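4.2 What people say about the surfaces they live with

We had expected our talks with householders to be mostly about color, and for the first few visits they were. But once people had settled in and the coffee had been poured, they kept drifting back to grain, and we soon gave up trying to steer them away from it. Of the 466 comments we collected that touched on furniture or fittings, 80 spoke of pattern in the surface before anything else, and many of these were surprisingly tender. One retired teacher told Xuân Mạch that she had "read" the same cupboard door every morning through a long December illness, and that she could still draw its curves from memory.

Pale, honey-toned surfaces came up again and again in these talks. Words such as "calm," "clean" and "sunny" were common, though a few people found the same tones rather cold in winter light (see also Section 3).
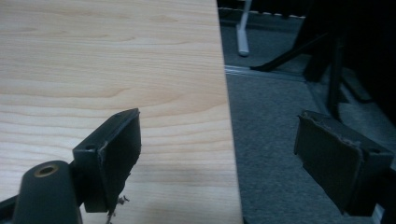 Figure 3. Light wood-grain surface with long curving bands and a smooth, slightly glossy look.

Sheen was a touchier matter. Older householders often linked a gloss with care and good housekeeping, while younger ones were inclined to call it fussy, and Palacios and Hoshino heard both views across the same kitchen table more than once. We are grateful to those families for letting us sit through the whole debate! When we asked which surface they would save if the house had to be refitted, 10 people chose one they had complained of earlier in the visit, and we return to this puzzle in Section 5.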